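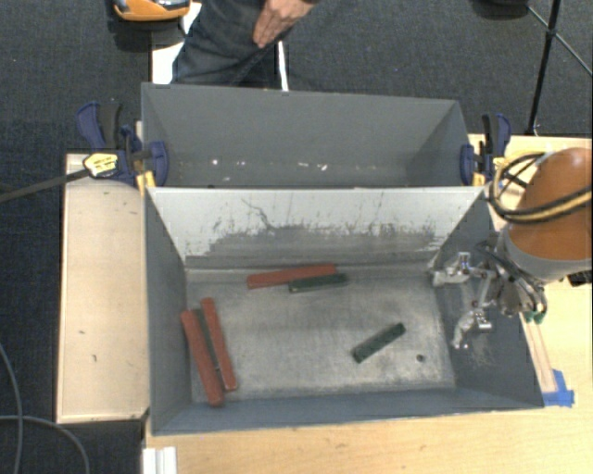

Page last changed: Sun 9 October

5.2 The lost-hold fault

Figure 3. The Plindusden cell, with six blocks in the nearer bin and the gripper open and empty over its right side wall.

We come now to the part of the study that gave us the most trouble, and which we very nearly left out of the first draft altogether. The task, as set out in Section 3, is to move long, narrow blocks one at a time between two grey bins clamped together end on (or rather side on, as Figure 3 shows, with the long walls meeting). It is a simple job for a person and we had expected it to be a fairly simple one for the arm, so it was a little humbling to find that in 40 of the 300 logged attempts the controller reported a block in hand when the fingers had closed on nothing at all.

We shall call this the lost-hold fault. What made it worrying, beyond the wasted time, was what the arm did next. Believing itself loaded, it travelled across to the farther bin at its carrying height, opened its fingers politely over the floor and wrote down a success. Noel Salazar first noticed the trouble in April, when he was going through the log from attempt 136 and could not make the tally agree with what was lying in the bins, and we are grateful to him for his patience over the days that followed!

The layout of the blocks has a good deal to do with it. At the left of the nearer bin in Figure 3 a green block is wedged between two red ones, so that only a narrow strip of it shows, and pieces lying like this were by far the most likely to bring on the fault. The fingers would come down, meet the neighbouring blocks and stop short, and the controller took the stopped fingers to mean a good hold. A block lying by itself, like the green one on the right half of the floor, hardly ever caused any bother. We had also wondered whether the scuffed patches on the metal floor might be confusing the block finder, but runs with a matt sheet laid over the floor gave much the same result, and we let that idea go.

There is a safety side to this as well. On 4 occasions the arm pressed down on a wedged block hard enough to shift the bins against their clamps, and once the stop button had to be used. Leszek Śliwiński has since lowered the limit on downward force, and the Itent software we use for the cell now asks for a second check of finger width after the lift, once the gripper is clear of the other blocks. If the width is that of closed fingers, the arm goes back to its waiting place and the attempt is logged as a miss.

The change has made the cell slower by about 4 seconds an attempt, a price we were quite happy to pay. The wedged pieces are still hard to pick up, and the retry rule for them is taken up in Section 5.3.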